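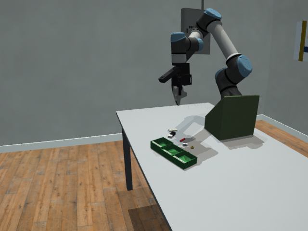 White table, plank floor, gray walls.

How to Bleed a Radiator

If the top of your radiator is cold and the bottom is hot, there is air in it. It will not leave on its own, having nowhere better to be.

1. Turn the heating off and wait. The valve does not care how busy you are.
2. Hold a rag under the bleed valve and turn the key a quarter turn to the left.
3. Listen to it hiss. When water spits out — on you, usually — close the valve.
4. Check the boiler pressure and top it up if it has dropped.

Start downstairs and work up. Do it in July and you will feel foolish, but you won't be cold.

Print this page | E-mail this page
Filed under: Heating & Plumbing
© Mosterach Home Notes | Contact Wulan Chin | Back to top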